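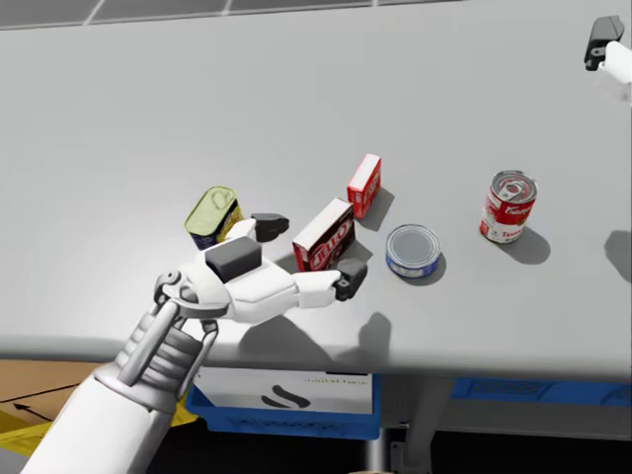 ## Kondeck trial, first notes

Quick one because I have to be out the door by noon. Two weeks into the Kondeck trial and people keep asking if it's worth paying for, so – notes.

What it is: a simulator subscription for two-arm robots. You get the arm models, a multi-fingered hand, a table, and a pack of grocery items to practice on. JELL-O box, Campbell's can, tins, that kind of thing. Runs on your own machine, no cloud needed. The paid tier is 2000 a year, the student one 500. I'm on the trial so neither yet.

## Good stuff

Setup was fast. Downloaded it, opened the grocery table, had an arm moving before my coffee was done. Shadows and labels look better than I expected for the price, and the labels matter to me – I'm training a thing that has to tell one red box from another.

Resetting a layout is one key. Love that. In Graler I had to reload the whole project evry time and I'd go make a sandwich.

Also you can put a different end on each arm. Fingers on one, plain gripper on the other. Nandi Zwane at work does all her tests that way now and I stole her settings file. Thanks Nandi.

## Not so good

Finger control. So many sliders. The default grasp is fine for boxes standing up, pretty bad for the short round can. Fingertips slide off the lid or shove it along the table. I turned friction up and then everything stuck like glue. Somewhere in the middle is right, havent found it.

Docs are thin. The page on wrist limits is three sentences and a broken link. I wrote to support, ticket 2914, and Zoi Antoniadis got back to me the same evening with a real answer and a config to paste in. So support gets a big plus, docs get a minus.

Exporting is slow. Bring a book.

## Would I pay?

Student price, yes, today. Full price – not sure. If you only need boxes and a simple gripper, Graler is cheaper and you already know where the buttons are. If you want fingers then Kondeck, I think, but do the trial first and try the round can before anything else.

Trial ends in June. Going to have another go at the friction numbers tonight and will post the settings if they hold up.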